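Sotdale sleeps through its own noise meeting

A public meeting about late-night noise in Sotdale drew a crowd of 79 on Sunday, which is more than the town usually gets for anything without a sausage sizzle attached.

The trouble is the Prothero cold store on the eastern edge of town, where refrigerated trucks now pull in from 3 am to load vegetables. Residents have lodged 90 complaints with the shire since the new roster began in December. Sotdale has a population of 3105, and a fair share of it would like to be unconscious at that hour.
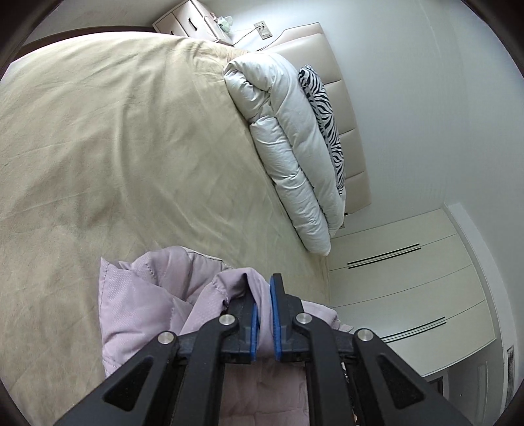
The shire's answer is a trial curfew on reversing beepers between 10 pm and 5 am, to be replaced by a quieter alarm that makes a sort of hissing sound. A recording was played to the hall. Opinion was divided between those who found it soothing and those who said it sounded like a burst tyre.

"I've lived beside that road for most of my adult life and I never minded a truck," said Evdokia Raptis, who has kept a log of every arrival since Christmas. "I mind eleven of them having a conversation."

Trareck, the haulage firm that runs the route, sent its depot manager, Rizwan Patwary. He told the meeting drivers had already been asked to switch off their engines while queuing, and that most of them had. He was then asked to name the ones who hadn't, and declined.

Shire noise officer Beca Craddock said a sound meter would be put on Raptis's back fence for a month. The hire will cost $3732. One man at the back offered to do it for half that, using his ears.

Bedrooms facing the road may also qualify for subsidised double glazing, although the form runs to 14 pages and the shire has yet to decide what counts as facing. 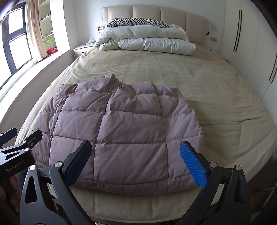 A bedroom with the comforter folded up at the head of the bed.

Cadi Mostyn, who runs the bakery and starts work at 2 am, spoke against the curfew. She said the trucks were the only company she had.

The trial starts next month. Submissions can be left at the shire office, which opens at nine, when the trucks have gone.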